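June 8, 2024

Fifth session on the Skundberg file. Transcript of the sentencing hearing now complete, 100 pages with the exhibits list. I read the family section twice, since the defense built its mitigation argument on it and the newspapers have been quoting it badly ever since.

Facts as the court accepted them. Rasmus Grigaitė was seven when his parents separated. He lived with his mother in Mägi until age 12, then with an uncle, Margus Kalniņš, who ran a boatyard at Lomus. School records show two changes of school and one long absence. There is no record of violence in either household. The newspaper version has him beaten and locked in a shed. I have looked for the source of the shed story and can trace it to one unsigned column printed in October, nine days after the arrest. Every later mention copies it, including the misspelled name of the street.

The judge gave the childhood evidence little weight. Her wording is that it "explains some of the defendant's habits and none of his planning." Sentence was 30 years. The appeal brief raises the family history again under ground 2, mostly with the same documents.

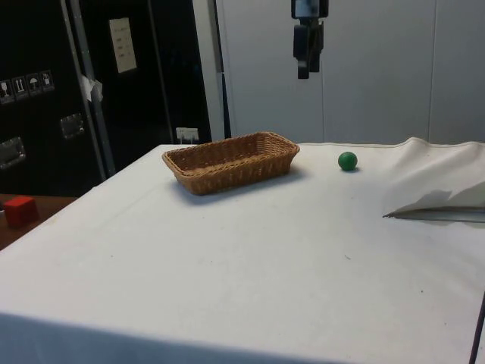
Dalia Ķēniņš called at nine about the uncle's statement. She has the original, typed, four sheets, with his corrections in pen. The court copy lacks the corrections. One of them matters: he struck out "never visited" next to the father's name and wrote "visited twice, did not come in." She will send a scan. Until I have it, the chapter says only that contact was rare. I have been sorting the statements by who was physically present in the house, and the uncle's goes in the first group. Newspaper cuttings were going to have a group of their own, but after today's check of the shed story most of them support nothing. A wicker basket with nothing in it, like the one on the white cloth, would be about the right size for what is left. The cuttings I can verify are down to three, all court notices.

Justinas Pärn read the draft of chapter 5 and objects to the word "troubled." He is right. It appears in no report. Replaced it with the school's own term, "irregular attendance," and moved the footnote up.

Raimonds Dambrauskienė at Kaltari wants the family chapter placed first. I said no. The book opens with the victim and her work, then the investigation, then the trial. The family goes where the court put it, at sentencing. He thinks readers will want to know why before they know what. He asked for a page on the rumors as a compromise. Agreed to one page, dated and sourced, with the column reproduced in full if the rights can be cleared.

To do: write to the Mägi school office about the second transfer date. Check the boatyard's years of operation against the tax register. Ask Dalia whether the mother's refusal to testify was given in writing. Renumber exhibits after 30, where the clerk skipped one.

Stopped at half past six.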